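Returning Borrowed Equipment to the Clundura Office

Members must return all items to the Clundura office by the last day of May. Wipe each item clean and place it in its original case. 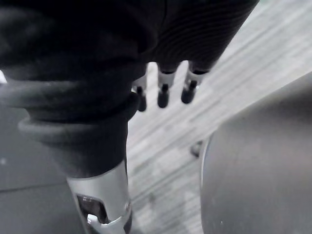

Complete Form 37 and attach it to the case. Missing parts should be listed on the back.

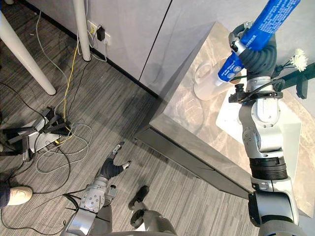 Hand the case to the front desk and keep the signed receipt for 2 years. Late returns are referred to the Herkomano office.

442 views | 2 comments

Is the form online?

The desk has paper copies.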